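Folding Knits on a Soft Surface: A Conversation with Perla Esquivel

Perla Esquivel runs the kit room at Fenard, which stores and issues team clothing for amateur leagues. The stock is 400 sets, nearly all of it polyester or cotton knit, and every piece is folded before it goes on a shelf. We spoke on a Friday morning, between two returns.

Her first subject was the work surface. The usual advice is a hard table at hip height. Esquivel folds on gray upholstery whenever she can.

"A knit slides on laminate," she said. "You set one edge, reach for the other, and the first edge has moved. A woven cover with a little tooth holds the bottom layer still. You lose some sharpness in the crease, but a knit doesn't take a sharp crease anyway."

The drawback is drag. A garment pulled across upholstery stretches along the pull, and ribbed parts stretch first. She lifts each piece clear of the surface and puts it down again where she wants it.

Red and white stock gets a sorting step before any folding starts. Pieces are opened far enough to find the trim and the care label, then turned so the label is on the inside back.
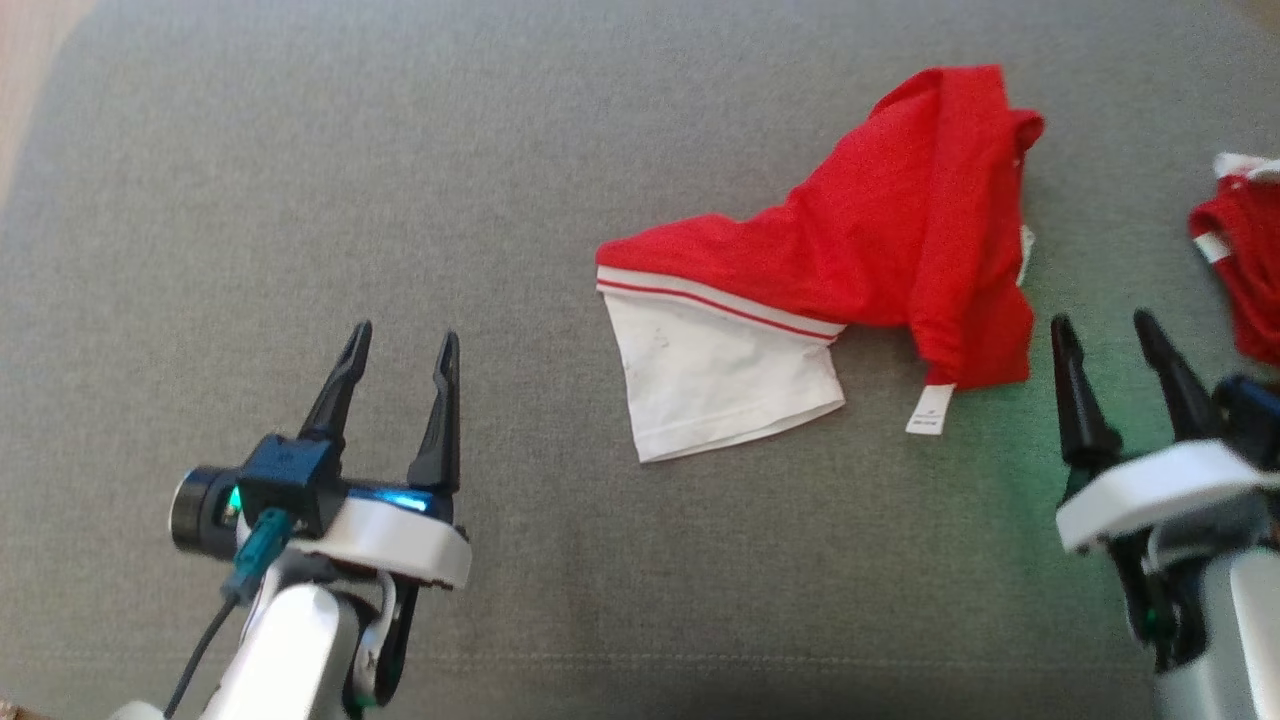 Red and white knitwear on gray upholstery, one piece crumpled.

"The label is the quickest way to find out what you have in your hands," Esquivel said. "If a piece is bunched up, don't shake it. Find the label, find the nearest seam, and work out from there. Shaking turns one sleeve inside out and then you have two jobs."

She treats trim as a reference line. Where a white band meets a red panel, the seam is straight enough to fold against, and it shows at once if the two halves are off. Piping down the side of a pair of shorts does the same job - match stripe to stripe and the legs will sit on top of each other.

Shorts are folded in half lengthwise, then once or twice across, depending on the shelf. The waistband stays on the outside edge of the finished piece. Elastic pushes back when it is folded into the middle, and a stack built that way leans by the tenth pair. After the last fold she presses down with a flat hand for a moment and leaves the piece alone.

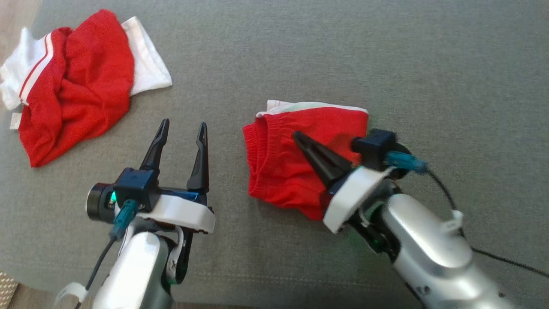 Henrik Kohlhase disagrees about the waistband. He folds it inward on the grounds that white elastic picks up dirt from the shelf, and he accepts a shorter stack in exchange. Esquivel has heard the argument and has kept her method.

"He has closed cabinets," she said. "I have open shelves, and I wipe them down. If a stack falls over, I fold it again, and that costs me more than a gray mark on a waistband."

Finished pieces are stacked by size, with the folded edge facing out.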